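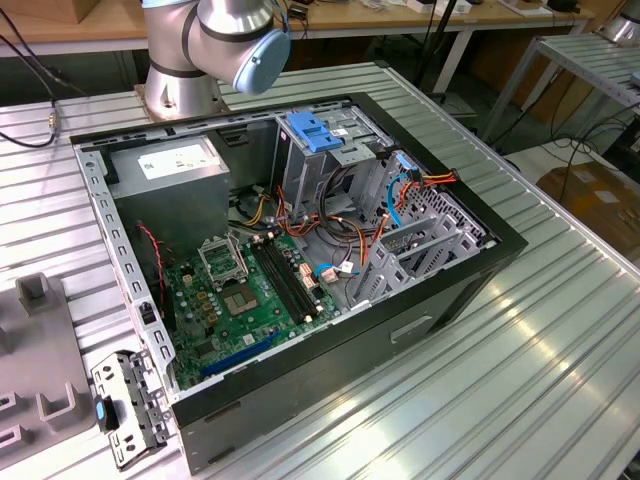

Joris Michiels had taken computers apart for nine years before Hakala asked him to teach a robot to do it.

The job paid the same. He sat on a stool at the end of the aluminum table with his hand around the arm and moved it where it needed to go. The arm remembered. When he let go, it went back to the start and did what he had done, including the mistakes. If he paused to scratch his ear, it paused too, in the same spot, for the same length of time.

"Can you cut those out?" asked the woman from Clilar, who had sold Hakala the software.

"I can do it again without them," Joris said.

"You don't have to. It averages."

He did it again anyway.

They wanted 200 good runs by November. He had 72. The order was always the same: memory first, then the processor, then the cables, then the drives. The memory was easy. You pushed down the white latch and the stick came up by itself. The processor took longer. You had to swing the metal frame up and lift the chip straight, and the first week he had tilted it every time, which he never did with his fingers. His fingers knew how hard they were pressing. Through the arm it was like picking up a coin in ski gloves.

At lunch he ate in the van with the radio on. His brother called from Orkimton, where the old plant was being turned into apartments.

"So you're training your replacement," his brother said.

"It can't do the cables."

"Yet."

"It really can't do the cables," Joris said. "They're never in the same place."

In the afternoon he worked on the cables. He guided the arm in over the power supply and down toward the first plug. He went slowly. He thumbed the button that saved the position, moved 2 inches, saved again. A yellow wire sprang back and lay across the one he wanted. He stopped.

By hand he would have pushed it aside with his little finger. He had never noticed doing that. He thought about how many times a day he must have done it, on every machine, for nine years, and he couldn't remember one.

He took the arm back a few inches. Then he brought it in from the side, low, and nudged the yellow wire out of the way before going for the plug. It took three tries to get the angle. He saved it.

"What was that part?" the woman asked. She was looking at her laptop. "There's an extra move in there."

"That's how you do it," Joris said.

She typed something. He let go of the arm and it swung back to the start.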